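Third go at writing this one. The first two drafts got eaten, one by my laptop and one by me deciding it was too whiny. So, quick version, before the 4 o'clock call.

I've been thinking about what happens to the stuff in people's heads when they change teams. Not leaving the company, just moving over two desks. We plan for retirements. Farewell lunch, handover doc, someone records a long interview that gets filed and never played. But a sideways move? Nothing. A calendar invite titled "transition" and off you go.

Case in point. Junpei Morikawa ran supplier questions at Masson for years and moved to the Sula project in December. Same building. Same coffee machine. Everybody figured he was still reachable so why bother writing anything down. And he was reachable! For maybe a month. Then Sula got busy and his replies went from a paragraph to "check the wiki".

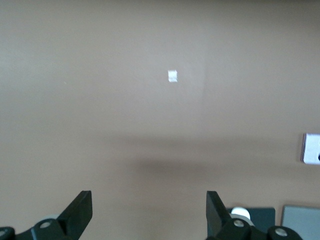

The wiki. Ok. I went through the wiki. It has 3,830 pages, which sounds great until you try to find one. I pulled 200 of them and read the lot over two evenings (do not recommend). Out of those, 18 told me why a thing was done the way it's done. The rest told me what button to press, usually in a tool we've since dropped. Mitus, mostly. We haven't had Mitus since before I got here.

So the why is the part that goes missing. I keep seeing this. People write down the steps because steps feel like work and you can tick them off. Reasons feel like chatting, so they stay in the chat, and then the chat gets purged.

Small example. There's a rule that a certain kind of order gets a second look from finance. No page explains it. I asked four people and got four stories. Junpei's was the real one, a vendor double billed us once and it took ages to untangle. That vendor is gone. The rule is still here. Is it still worth having? No idea, maybe, but at least now we can argue about the right thing.

What I've started doing instead, and this is rough, is a short sit-down at week three after somebody moves. Week one is useless, they still feel guilty and they tell you everything. By week three the new person has a list of things that have actualy gone wrong, and those are the questions you want. Forty minutes, the old hand and the new hand, and somebody else to type. I was the typist for the first few.

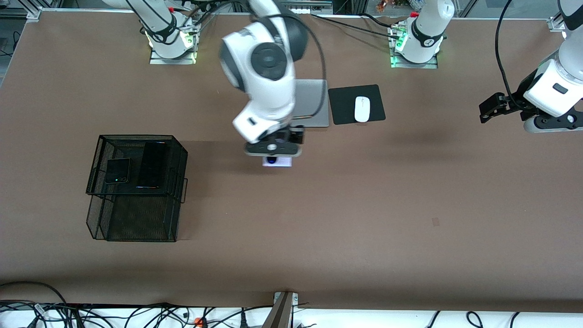

Eduardo Cordeiro pushed back on this when I showed him. His point was that you're only catching the problems that show up in three weeks, and the nasty ones are yearly. Fair. Year end close, audit season, contract renewals, none of that is going to pop up in time. He wants a second sit-down keyed to the team's calendar. I said good luck getting that in anybody's diary. We left it there, but I think he's right and I'm just lazy.

On tools, since someone will ask – we tried Dikix for tagging the notes. It's fine. I made 100 tags in the first week and that was my own stupid fault, half of them meant the same thing. Now each note gets the name of the decision and the name of a person to ask. Search does the rest, most days.

Things I haven't figured out:

How long to keep a note when the reason behind it is dead. I've been leaving them in with "no longer true" at the top. Could be clutter.

What to do when the person who moved doesn't want to be asked any more. Had one of those. Awkward. I don't think you can force it and I'm not sure you should.

Whether managers should be in the room. Leaning no. People get tidy when there boss is listening, and the tidy version is the one already on the wiki.

Call's starting. More on the yearly thing next time, if Eduardo sends me his list like he promised.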